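Bench mat
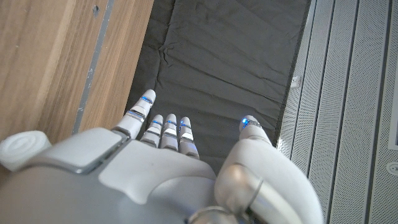
By Flora Strachan and Nazar Antoniuk. Revised in May by Hamish Baxter

A bench mat, also called a work mat or, in older catalogs, a table pad, is a soft or semi-soft covering laid over a work surface to protect the surface, the work, or the worker's elbows. It is found in repair shops, sewing rooms, school labs and the better class of garage. The mat is usually the cheapest thing on the bench and the first to be blamed when a screw goes missing.

Name and scope

The term covers padded fabric mats, rubber mats, cork sheets and felt. It does not usually cover cutting mats, which are hard, ruled in squares and have their own article and their own enthusiasts. Desk blotters are a disputed case. The word "mat" has been used in the trade for as long as the trade has kept catalogs, although the supplier Tennant sold the same item for years as a "surface companion" and saw no improvement in sales.

Construction

A padded mat has a face, a filling and a back. The face is commonly a woven or knitted fabric, chosen to resist snags, and the filling is foam or batting. Backs are made to grip and generally do so until dust gets under them. Stitching or quilting holds the layers together, and also provides a channel in which small washers may be stored without the owner's knowledge.

Thickness is a compromise. A thin mat lets a dropped part bounce. A thick one swallows the part, tips over anything tall and makes handwriting look like a ransom note. Effie Munro's handbook for school workshops, Soft Surfaces, recommends pressing a thumb into the mat and rejecting it if the thumbprint is still there after lunch.

Color

Charcoal gray is the usual choice for padded mats. It hides oil, pencil dust and most of what happens to a mat in its first week. Pale parts show up well against it, while black screws do not, and shops that handle many black screws tend to keep a second, lighter mat that soon turns charcoal by itself.

White mats are sold mainly to people setting up their first bench. The Proltano line included one with a wipe-clean face, and it was discontinued after two seasons.

Placement and neighboring surfaces

Mats are seldom alone. A common arrangement puts the mat in a strip between a wooden panel and a perforated metal one. Wood is kind to tools and takes a clamp well. Perforated metal accepts hooks and pegs, and lets crumbs fall through to wherever crumbs go. The soft strip in the middle is where the work gets done, or at least where it gets put down.

The joins are the weak point of this layout. A mat cut too narrow leaves a gap, and a mat cut too wide rides up against its neighbors and forms a ridge - known in some shops as "the hill" - over which mugs are lost. Shoaib Kazmi, who fitted benches for Risevent, cut his mats slightly wide and trimmed them after a month of use, once they had finished spreading.

Care

Fabric mats are vacuumed or shaken out, preferably over a tray. Spot cleaning with mild soap is usual. Machine washing is possible with some fillings and memorable with others. A mat that has hardened in the middle should be turned end for end, and one that has hardened all over is given to the dog.

See also: Anti-fatigue mat; Cutting mat; Pegboard; Workbench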